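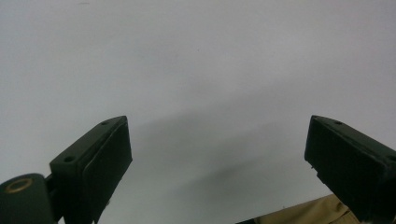 I have spent far too much of my January thinking about white paint. My flat in Gornine has had magnolia walls since before I moved in, and over Christmas I finally cracked and bought a tester pot of something paler. What I hadn't bargained for is how much a plain surface does when you give it a good stare. There's a touch of lavender in the grey, brighter towards the top, and then a soft shadow spreading across the lower half that makes the same colour look a full shade dimmer. Oh, and a tiny dark speck, which I now can't unsee!

I rang my friend Zoia Zhuravel, who has painted more rooms than I've had hot dinners, and she told me to stop looking at it at noon. Look at breakfast, she said, look again with the lamps on, and don't buy the big tin until you've lived with it for 10 days. I lasted two.

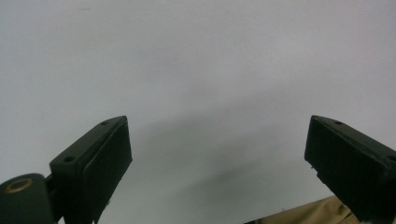

Pale grey-white, with a soft shadow across the middle.

Matt is what I'd go for again — shiny paint shows up every lump, and my walls have plenty. Arsen Symonenko at the paint counter in Tondel talked me out of brilliant white as well (too chilly for a north-facing room, he reckons, and he's probably right). The whole lot came to £33, brushes included, and I've got enough left over for the hall.

The sofa looks shabby now, of course. I'm giving it until March.

Reading time: 2 minutes

Related
Lamps for gloomy corners
My Stundetti shelves, a year on
Can you paint over wallpaper?

Contact us | © Tanabe Magazine | Back to top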